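Chapter 4
Planning and Budgeting for Data Collection Equipment

By the end of this chapter, the reader should be able to:
separate the purchase price of a piece of equipment from its cost in service;
prepare an equipment request that a finance office can evaluate;
decide which tasks call for hand-held grippers and which call for a complete robot arm;
set a replacement schedule for parts that wear.

Key terms: capital item, consumable, cost in service, duty hours, pilot purchase, spares ratio

4.1 The Truria Request

In July, the household robotics unit at Truria submitted a request for equipment to support a new line of work on clothing and bed linen. The unit's manager, Olga Olmedo, asked for 11 hand-held grippers, a computer for storage and review, and an allowance for travel to private homes. The request was one page long. It gave a unit price for each item and a total, and it was returned within the week.

The reviewer, Lorenz Ortner, did not object to the total. His written comments concerned what the page left out. It did not say how many hours each gripper would be in use, who would repair it, or what would happen to the schedule if two units failed in the same month. It also treated every garment as the same kind of work. A thin shirt and a heavy coat place different demands on the jaws, on the operator's wrist and on the time allowed for each recording, and a budget that ignores the difference will be wrong in ways that are hard to trace later.

Olmedo's second request ran to nine pages and was approved with minor changes. The two versions are compared throughout this chapter, and the second is reprinted in full at the end.

4.2 Begin with the Task

Equipment planning should begin with a plain account of the work to be done. The planner lists the tasks, the places where they will be carried out and the objects to be handled. Only then should a catalog be opened. Many organizations follow the opposite order: a product is seen at a trade show, a price is obtained, and a task is found to justify it.

Work in homes deserves particular care. A laboratory table can be set to a fixed height and cleared at the end of each day. A bedroom offers a soft surface and limited floor space, and large items of clothing must be held up, turned and laid down within it. Cables and handles have to be managed in the same space as the cloth.
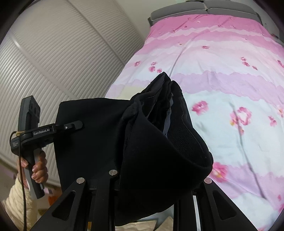

Figure 4.1 Handling a large black garment beside a bed with a hand-held gripper.

For planning purposes, the tasks should be grouped by the load they place on the equipment. The Truria unit used 3 groups: light items, heavy items, and items with fastenings or linings. Each group was given its own estimate of time per recording and its own allowance for wear. The heavy group was the smallest in number and took the largest share of the repair budget.

4.3 Purchase Price and Cost in Service

The purchase price is the amount paid to the supplier. The cost in service includes that amount together with everything needed to keep the equipment working over its planned life: jaw tips, cables, batteries where fitted, calibration, storage, insurance, training and staff time lost to repairs.

Two suppliers, Flekgate and Bravo, answered the Truria inquiry. Flekgate quoted the lower unit price but sold jaw tips only as part of a complete jaw assembly. Bravo charged more for each unit and supplied the tips separately. Candela Vallejo, who prepared the comparison, set the planned life of each gripper at 1,000 duty hours and priced both offers on that basis. The ranking of the two suppliers was reversed.

The lesson is limited. A higher purchase price does not in itself indicate a lower cost in service, and a comparison is only as sound as the estimate of hours behind it. Vallejo's estimate came from a pilot purchase, a small order placed so that actual use could be recorded before the main order was signed. Section 4.5 explains how to size such an order.

4.4 Hand-Held Tools and Complete Arms

A hand-held gripper relies on a person to carry and guide it. A complete arm must be mounted, powered, guarded and maintained. The two are often listed under a single budget line, and this practice should be avoided. They differ in service life, in insurance class and in the skills required of staff.

Questions for Review

1. Which costs were missing from the first Truria request?
2. Why did the ranking of Flekgate and Bravo change once duty hours were considered?
3. Prepare a task list for an organization that plans to record the folding of bed linen in private homes. Group the tasks by load.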